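31 July 2022
by Shiyu Cao

Slept until ten. Got home from Prillden after two this morning and my clothes still smell like the card room carpet, so laundry first, then this.

The tournament got 86 entries, more than I expected for a summer Saturday. Buy-in was $78, which went up in June and which people were still complaining about in line. I finished 23rd. No money, but my best finish there since winter, and I want to write the hands down before I start remembering them the way I'd like them to have gone.

First table was slow. Two older men who knew each other, a woman in a Dondero Tire cap who raised a lot, and a kid who kept asking whose turn it was. I folded for most of an hour. Won a small one with pocket nines when the flop came low and the cap folded to one bet. Lost about the same amount back with ace-jack, out of position, calling a second bet I didn't believe. That is the call I keep making. I had it on the index card in my shirt pocket — "do not call twice with ace-jack" — and I called twice with ace-jack.

After the first break they moved me to the table by the kitchen door. Better seat, louder. I had a tight player on my right and could raise when he folded, and it worked four or five times without a showdown. Then I got kings against queens, all the money in before the flop, and the kings held. After that hand I had more chips than I've had in that room before. I also noticed I'd stopped breathing normally, so I sat out one hand and drank some water.
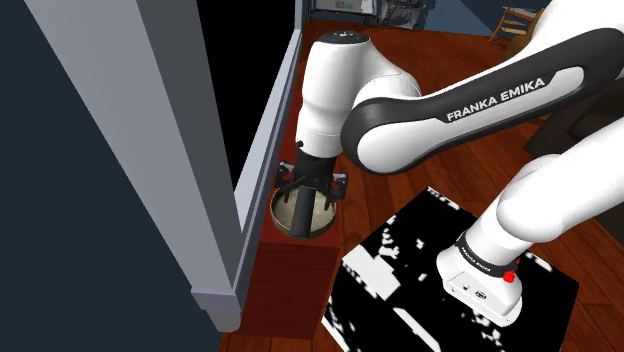

Franka Emika arm and a round metal pot.

The part I want to get right is the end. Blinds had gone up twice and I had let my stack shrink without doing anything about it. I passed on king-ten suited from the button when everyone had folded to me. I should have moved in. Next orbit I had half the chips and the same kind of hand, king-eight, and I moved in with that, got called by ace-six, and didn't improve. The one I played was worse than the one I folded. I shook hands with the man who called me and went out to the lot.

Ate a sandwich in the car. Sat there a while looking over the card. Drove back by way of Gaillard to avoid the roadwork and it took longer than the roadwork would have.

This afternoon I put the numbers in the notebook. For the year I am down $312 on tournaments and up a little on the small cash game, so down overall, and within what I set aside in January. Tips and gas go in a separate column now. I left them out last year and the year looked better than it was.

Spent an hour with the push chart at the kitchen table. With ten big blinds on the button it has me shoving king-ten suited without a second thought. King-eight offsuit from where I was sitting was close, so that one I can live with. I copied the late position rows onto a new card in bigger writing. The old card is going in the drawer with the others.

Mom called around five. She asked if I won and I said no, and she asked if I lost and I said some, and then we talked about her knee. She wants me to drive her to the Indemis clinic for the follow-up. I said yes if it's a morning.

No cards next weekend. The week after there is the cheaper one, the Thursday night, with faster blinds. I don't like the structure, but it would be good practice for exactly the spot I got wrong. I'll decide once I see the work schedule.

Leftover rice and eggs for dinner. Shirts are still in the dryer.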